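Two-Bin Replenishment for Small Parts Stores
Speaker notes, Usha Suvarna
Istdale Stores and Supply Meeting, 12 November 2025

Opening

Thank the session chair, Lucrezia Donati. Say at the start that the talk covers low-value, high-use items only: fasteners, seals, cable ties, sample caps. Serialized parts and anything with an expiry date are outside the method as presented.

State the problem. A perpetual inventory record costs labor on every withdrawal. For a bag of washers, the entry costs more than the washers. Staff skip it, the record drifts, and the buyer orders from a wrong number. The Rafferty store ran this way until October of last year.

Define terms before going on. Lead time is the interval from signal to shelf, including the time the signal waits to be read. Most stores quote the supplier's delivery time and leave the waiting out.

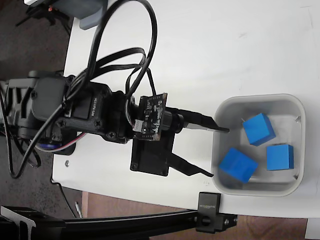
How the two-bin rule works

Each item has 2 bins of equal size, front and rear. Picking is from the front bin only. When it empties, the picker moves the rear bin forward and places the empty one on the return shelf. The empty bin is the order. No form is filled in and no quantity is judged.

The rear bin must cover demand over the full lead time plus safety stock. Write the formula on the board: bin quantity equals daily use times lead time, plus safety stock.

Worked case from Rafferty, sample caps. Daily use is 116. Lead time is 5 days. The bin is set at 600, so the safety margin is small. That was acceptable for caps, where a substitute size is stocked. It would not be acceptable for pump seals, and someone will say so. Agree with them.

Rounding: always round up to the supplier's pack size. Splitting packs to hit a calculated number brings back the handling that the method is meant to remove.
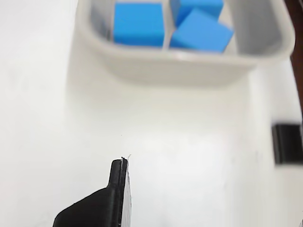 What happens if the front bin empties twice within one lead time?
The rear bin was undersized or demand has changed. Raise a one-off order by hand, then recalculate the bin quantity from recent use. Do not add a third bin as a standing fix. A third bin hides the change in demand and ties up shelf space until the next review.

Labels and locations

Each bin label carries the item code, the bin quantity, the shelf address and the supplier code. Leave the price off. Prices change and labels do not. The Ilis software prints all four fields from the item master; Kevser Yalçınkaya set up the template and can share it after the session.

Put the same label on the shelf edge. A bin without a shelf label gets returned to whichever gap is widest, and the item then exists in two places for picking and in one place for ordering.

Return shelf: one location, at the store entrance, read once per shift. If it is read less often, the extra delay goes into lead time and every bin quantity has to be recalculated.

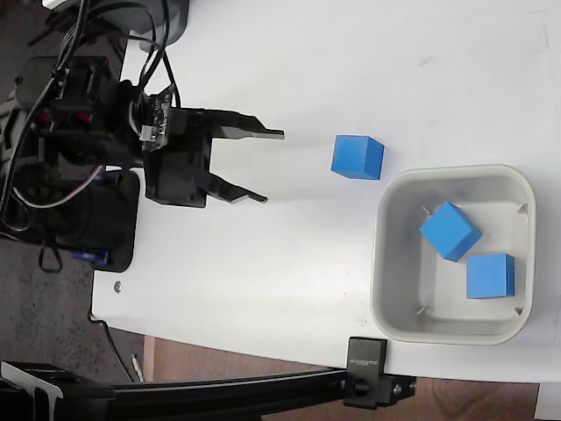 Loose stock is the most common source of error in the first weeks. Under a two-bin rule the system sees full bins and empty bins, and a part lying on the bench has no status at all. It is not available for picking, since the picker goes to the shelf, and it does not delay the reorder signal either. The blue cube lying just outside the white bin is the same condition in miniature: near the container, and absent from its contents. The rule at Rafferty is that loose parts go into the front bin before the shift ends, including when this puts the bin over quantity. Over quantity corrects itself at the next cycle.

Do not let staff return loose parts to the rear bin. That bin is closed until it moves forward. Saranya Nambiar's team uses a paper seal across the top, which is cheap and works well enough.

Review cycle

Bin quantities are reviewed twice a year. Pull the dates on which each empty bin was scanned. The spacing between scans gives the actual use rate, and no separate count is needed. Short spacing means the bin is too small. Very long spacing means the item should be moved to a single bin or dropped.

Mention the Juluvex trial briefly. They used weight-sensing shelves in place of the return shelf. The signal was faster, but the scales needed zeroing after every shelf wash. Padmavathi Thevar has the maintenance log if anyone wants detail. 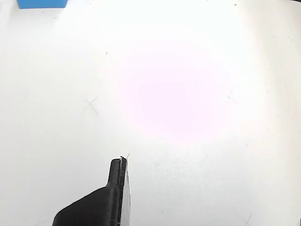

Slide 4. Pink patch on a white tabletop.

Points to hold for discussion

Seasonal items. Use the peak rate when setting the bin and accept the excess in the slow months, or keep two label sets and swap them. The second option needs a named person to do the swap.

Shared stores. Where two departments draw on one shelf, size the bin on combined use. Separate bins per department increase safety stock with little gain in supply.

Handout is the bin quantity worksheet, one side. Copies are at the back table.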